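4. Plates, trays and the color of a shared meal

4.1 Why we looked at tableware at all

When we began the Skondholm study we meant to write only about food. We wanted to know how people who eat together at work decide how much to put on their plates, and whether those decisions drift over a month of shared lunches. Within the first three sittings it was plain to both of us at the serving end that the plates themselves were doing a lot of the talking. People reached past a white plate to get at a yellow one. They swapped. One diner, offered a gray plate by a colleague, put it back on the stack and waited for the next one down! None of this was in our original plan, and we are very glad we had the space in our notebooks to write it down.

The earlier literature on plate color has mostly dealt with contrast, that is, how far the color of the food stands out from the color of the thing it sits on. Tennant's pilot work at Otside started from the same idea, but her diners kept bringing up something else in interview, which she called "settledness": the feeling that a plate belongs on the surface under it. A plate that looked settled was described as calm, homely, ready to eat from. A plate that did not was described as clinical or, in one memorable case, as "visiting." We have kept her term because we have not found a better one.

4.2 Setting and participants

The lunches took place in the long room at Skondholm, which seats more people than ever came. In all, 31 regular diners agreed to take part, and between them they gave us 163 usable meal records. A record was usable if it had a plate color, a tray color (or a note that no tray was taken), a surface, and a comment of at least one full sentence. Records with a comment such as "fine" were set aside, although Cruickshank has argued, with some justice, that "fine" is data too.

Diners chose from plates in five colors: white, gray, yellow, pale green and lavender. The plates were plastic, from the Plastix canteen line, and identical apart from their color. Trays came in blue and in brown. We had hoped to offer a red tray as well, but the supplier sent a second box of blue ones and by then the study had begun. The food was cooked by the same kitchen throughout, with soup on 2 of the sittings in each week and a cold plate on the others.

Three surfaces were in use. The first was the pale laminate that came with the room. The second was a dark oilcloth lent by Lorna Sutherland. The third was bare wood, which we added in September after several diners asked what had become of the old wooden tables. They were right to ask. The wood turned out to be the surface people had most to say about.

4.3 Procedure

Each diner picked up a tray if they wanted one, then a plate, and then served themselves. Nothing was said about color beforehand. After eating, they filled in a card with four prompts, the last of which read simply, "Did anything on the table look out of place?" We were careful to leave that prompt as open as we could, and the answers were wonderfully varied. Salt cellars were mentioned often. So was a large jug with a chipped lip, which we removed after the first week and then put back when people complained.

Comments were sorted by Cairns and Urbonaitė working separately. They compared their sortings at the end of each week and talked through every disagreement until it was resolved or both agreed to mark the comment as mixed. Mixed comments were kept in the tables but left out of the rankings.

4.4 Findings

The strongest pattern by far concerned warm and cool colors together. On the laminate, diners had mild preferences, with white and pale green slightly ahead of the rest. On the oilcloth, yellow won easily, and several people said it looked like a lamp. On bare wood the ranking changed again, and here we were surprised: lavender, which had been near the bottom on both other surfaces, moved to the top. Diners described it as soft, as old-fashioned in a good way, and as "the color my aunt's kitchen was going for."

The tray matters a great deal to this result. Blue and lavender are close neighbors, and a blue tray gives a lavender plate something to lean toward, while the warm wood beyond it holds the pair together. The same plate on a brown tray got noticeably cooler remarks. Figure 3 gives an idea of the color relationship we have in mind.

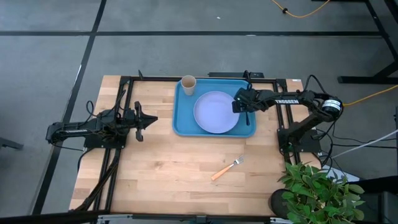 Figure 3. A round lavender plate with a blue plastic tray on a butcher-block table.

Forsyth's three-band model, which we introduced in Section 2, would sort this combination as cool, cool, warm, moving outward from the plate. The model predicts that two neighboring bands of the same temperature will be judged restful, and that a change at the outer band will be judged pleasant so long as it is not too sudden. Our wood comments fit that prediction very well. The oilcloth comments fit it less well, and we suspect the sheen of the cloth is partly to blame. Diners complained about glare even when they liked the color, and the model has no place for glare.

We would also like to draw attention to a smaller finding that delighted us. Diners who took no tray wrote longer comments on the surface and shorter ones on the plate. With a tray, the balance tipped the other way. It seems that the tray works a little like the mount around a print, pulling the eye inward and letting the table go quiet. Cruickshank is following this up with soup bowls, where the rim may do some of the same work.

4.5 Limits

All of our diners already knew one another, and some of them plainly discussed the plates between sittings. We also cannot separate the color of the wood from its age and feel, both of which came up in the comments (one diner wrote only about the smell). Portion size, our first interest, showed no clear link to plate color on any surface. We report the portion weights in Appendix B for anyone who would like to try a different grouping, and the full set of comment cards can be read on request, jug and all.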